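Toteo Hand-Held Gripper Kit – Frequently Asked Questions
Last updated April 20, 2020

General

What is in the kit?
The Toteo kit contains one hand-held gripper, a camera mount, a battery handle, a charging cable, a hex key and a spare set of finger pads. The camera is sold separately. Part number 901 is the complete kit. Part number 900 is the gripper alone, for customers who already own the handle.

Who is it for?
Teams that record household tasks by hand and use the recordings to train a robot arm. The operator carries the gripper through the task and the camera records the fingers and whatever they are handling. No arm is needed on site.

Is the gripper the same one that goes on the arm?
Yes. The finger linkage is identical on the hand-held and arm-mounted versions, and pads can be swapped between them. The Cisgate adapter plate fits the arm-mounted version only.

Setup

How long does first setup take?
Allow 30 minutes, most of it charging. Pair the handle with the Lisside recorder software, run one full open-and-close cycle, and save the result as your zero position. The zero position has to be saved again after any pad change.

The software says "stroke out of range." What does that mean?
The fingers did not reach the fully closed position during calibration. Check for lint at the lower pivots, then check that both pads are seated. If the message comes back after three tries, contact support before loosening any pins.

Can I use my own camera?
Any wide-angle camera that fits the mount will work. The view must include both fingers and part of the housing. Lisside uses the housing as a fixed reference, so do not crop it out of the recording.

Recording

Does it handle fabric?
Yes, within limits. Shirts, towels, pillowcases and light blankets are fine. Heavy quilts can be dragged but not lifted reliably, as the pads slip before the motor stalls. For thin cloth, approach with the fingers nearly closed and pinch a raised fold. Flat cloth on a flat surface is the hardest case and usually needs a second attempt.

Do I need to clear the room first?
No. Ordinary clutter is useful in training data, and we ask operators to leave surfaces as they find them. Remove only papers, screens and photographs that could identify someone.

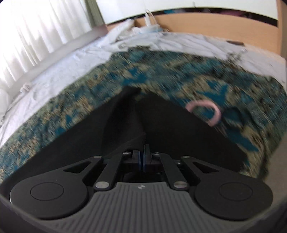
Photo: Toteo. Gripper at a black cloth on a patterned blanket.

How much motion blur is acceptable?
Some blur in the background is normal when the operator turns. Lisside flags a clip when the fingers themselves are blurred. Slower wrist movement and more light both help – open the curtains before turning on a ceiling lamp, which may flicker on video.

Care and returns

How do I clean the pads?
Wipe with a damp cloth. Alcohol hardens the pad surface and voids the pad warranty.

What is the warranty?
Three years on the housing and linkage, one year on the battery handle. Pads are a wear item. Repairs are handled by Jaber; request a return number through the support form and ship the gripper with the fingers closed. Units received after the end of May go through the new intake form, now linked from the support page.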